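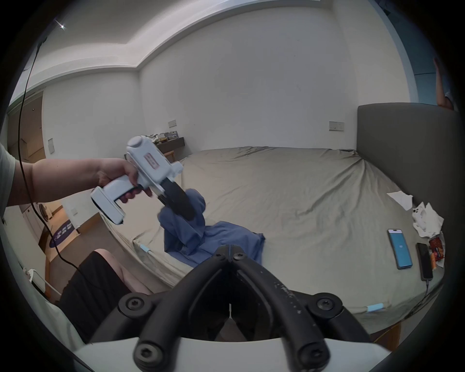 A blue garment, crumpled on the bed

Call for participants: tell me about the clothes you can't get rid of

Hello! I'm Nazmiye Uçar and I'm putting together a book and a small exhibition called Ciklow, all about clothes that have been handed on, handed down, borrowed and never returned, or kept in a drawer for years when any sensible person would have let them go. I'm looking for people in and near Listovstead and Wirau who'd be willing to sit down with me and talk about one garment. Just the one, although I know from experience that one usually leads to four.

It started with a coat. My aunt gave it to me when I was nineteen, and it had been given to her by a neighbour who'd grown out of it (the neighbour was expecting twins at the time). It's brown, it weighs a ton, the lining has been replaced at least twice and I've worn it perhaps five times in my life. When I moved house I put it on the charity pile, took it off again, put it back on, and then drove it to the new place on the passenger seat. I mentioned this to a few people at work and lunch went on for an hour and a half. Everybody had one. A school jumper, a wedding waistcoat, somebody's dad's overalls with the name tape still in the collar. I've been collecting these stories ever since and I've now done 38 interviews, mostly with friends and friends of friends, and I badly need to hear from people I don't already know.

Who I'm looking for

Anyone over 18, really. You don't need to know anything about fashion or sewing and your garment doesn't need to be old, pretty or worth a penny. It can be full of moth holes. It can be something you don't own any more and still think about – I've had some of my best conversations about things that went to the tip. If you've got a photo of somebody wearing it, lovely, and if you haven't, don't worry.

I'm especially short of the following:

Men over fifty. I've spoken to three. One of them, Radymyr Dovhaniuk, talked for two hours about a fishing jumper and then told me he hadn't much to say about clothes, so please don't rule yourselves out.

People who've worked in uniform and kept some or all of it. Nurses, bus drivers, postal workers, dinner ladies, anybody who had to hand it back at the end and quietly didn't. I won't tell.

Families who've passed the same thing through several children. Christening gowns turn up a lot, and I'd be just as happy with a pair of dungarees or a waterproof.

People who came to live here from somewhere else and brought something to wear with them. Randa Salameh is helping me with interviews in Arabic and I can do Turkish myself. For other languages, tell me what you need and I'll see what I can arrange, or bring a relative along to help.

Anyone who mends. I'd love to talk to people who've darned the same elbow so often that there's more darn than elbow.

What you'd be doing

First we have a chat on the phone, ten minutes or so, to make sure you're happy with the whole thing and to let you ask me anything you like. Then we meet for a proper interview, which usually takes an hour, though I'd keep the afternoon clear if you're a talker. I can come to you, or we can use the upstairs room at Mockus, the old draper's on the corner by the bridge in Listovstead. There's a kettle, there are decent biscuits, and there are stairs, I'm afraid, with no lift. If that's a problem say so and I'll come to you or find us a room on the flat in Wirau.

I record the sound only. I type it up myself, send you the typed version, and you can cross out whatever you like. Several people have crossed out an entire ex-husband and the story was all the better for it.

After that, Emiliano Escobar will photograph the garment if you'd like it in the book. He does it wherever it lives: in the wardrobe, over the back of a chair, on the bed. Please don't iron it! We lost a perfectly good set of creases to a very kind lady who'd got up early and starched everything. You don't have to be in the photographs yourself, and most people choose to leave themselves out.

The last part is optional. I'm asking everyone to write a short piece of up to 500 words in their own voice about the garment, to go alongside the interview. Spelling doesn't matter. If you'd rather say it than write it, I'll take it down for you. And if the whole idea reminds you of homework, skip it, you're still in.

What you'd get

There's a thank-you payment of £40 for the interview, in cash or by bank transfer, plus bus fares or petrol if you come to us. It isn't a fortune, I know. It comes out of a modest arts grant and I'd sooner it went to the people doing the talking than on posters. You'll also get a copy of the book when it's printed (we're doing a run of 200, so it'll be a rarity of sorts) and an invitation to the opening, where you can bring as many people as you can fit in your car.

If you're willing to lend the garment for the exhibition, Ekrem Çınar will be looking after it. He used to run the costume store at a theatre and is far more careful with other people's cardigans than I am with my own. Everything is labelled, kept covered, insured and brought back to your door. Lending is completely separate from the interview and you can say yes to one and no to the other. You can also change your mind halfway through, and one lender has, and she got her hat back the same evening.

A few things people have asked me

Will my real name be used? Only if you want it to be. Some people use a first name, some have picked a new one, and one gentleman chose the name of his dog.

What if I cry? Then you cry, and I put the kettle on. We can stop for as long as you like or stop altogether, and you'd be paid either way.

Can two of us come together? Yes please, sisters in particular. You'll each get the payment. Just be ready to disagree about what colour it used to be.

My garment is in a bit of a state, should I wash it? Entirely up to you. Plenty of people have been keeping theirs unwashed on purpose and I completely understand that.

Do you buy clothes? No, sorry, and I can't value them either. I had a fur hat sent to me in the post and had to send it back.

How to take part

Ring or text the number on the card in the window at Mockus, or fill in the form on the Ciklow page and I'll get back to you myself. Tell me your name, the best way to reach you, whether you're nearer Listovstead or Wirau, and a line or two about the garment. "Green dress, my mum's, long story" is plenty. Please don't send the garment.

I'm booking interviews through the rest of March and into the spring, daytimes and early evenings. I answer everybody, although it can take me a few days if I'm typing up, and if you've not heard after a week do give me a nudge.

If you know somebody who'd be right for this but would never put themselves forward, show them this page, or ring me and we'll plot something together over a cup of tea.

Nazmiye
Posted March 19, 2026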